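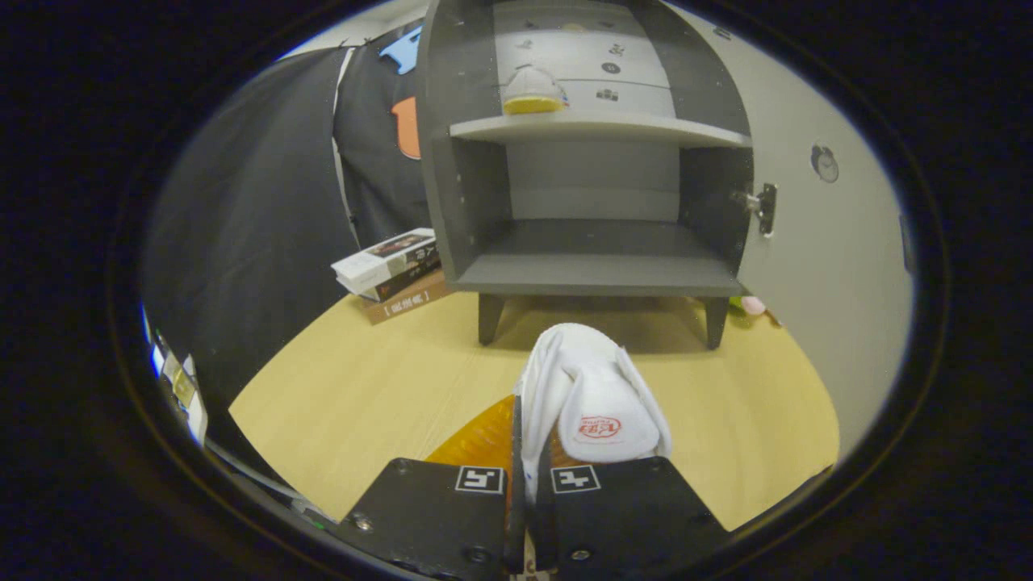
*The grey cabinet on the table, with the white cloth and a bit of amber in front.*

2019-11-25

I have been wanting to write about this little cabinet for ages, and now that it's finally up on the table where I can look at it properly, I can't put it off any longer. I love it! It's dark grey, it's open at the front, and the side panels curve in towards the top like a pair of arches. I have never owned a piece of furniture with a curve in it before. Everything else in this flat is a box.

I found it at the Clotenton market back in April, on the last table before the car park, under a pile of picture frames. The ticket said 79 dollars and I paid it without a murmur (my usual limit for market furniture is much lower, but I'd already started planning what colour tea towels would go with it). Then it sat in the hall for months with coats on it. Poor thing.

So the weekend job was to clear the table, put the cabinet on it and work out what should live there. Two shelf boards, both light grey against the darker sides: one fairly high up, one down near the base, and a good open space in between. The back panel in that space is pale grey too, which makes it feel much brighter inside than you'd expect from such a dark piece. Anything colourful you put in front of it is going to sing.

There's a small metal bracket on the edge of the right-hand side, a hinge or a latch, and I have been wondering about it ever since I brought the cabinet home. Was there a door once? I'd love to know. I went looking through the old Arnadmont catalogues that people have put online, 12 of them, and found a few with similar sides but nothing with that bracket. I'm leaving it exactly where it is. It might be handy for hanging a little pair of scissors.

My favourite part, though, is the feet. Short and dark, just enough to lift the bottom board off the table, so I can get a cloth underneath and wipe up crumbs. Small pleasures!

Now, the cloth. The white one with the tiny red logo is my best polishing cloth, the softest thing in the house, and it does everything here: glasses, taps, the kettle, the front of the oven when I remember. I fold it up after every use and it never stays folded, it just puffs itself back into a cushion. I wanted it to have a proper home at last, and I think the bottom shelf is it.

The amber piece is going up top. I'm mad about anything orange you can see light through, and I've been picking up bits like it since I moved to Clikberg. The window here gets the afternoon sun, and I have high hopes for a whole row of orange along that upper board. The textured ones are the best of the lot. They're a pain to dust, but I don't care.

Plans for the rest, in no special order:

- the good teapot in the middle, if it fits (I still need to measure)
- 5 small bowls, stacked
- the Szczepańska cookbook, lying flat, with the recipe cards tucked inside
- a 500 gram tin of loose tea, which currently lives on the windowsill and shouldn't

The table is staying as it is. I did think about a runner, but the wood is such a lovely pale colour, with a fine grain I'd hate to cover up, and the dark cabinet looks so smart against it. I might put felt pads under the feet, though. Does anyone know if the stick-on ones leave gunk behind? The last lot I bought slid off the chair legs and collected every hair in the building.

Next job is washing the bowls, and after that I'm going to have a go at the coats in the hall, which have now lost their cabinet and are all over the banister.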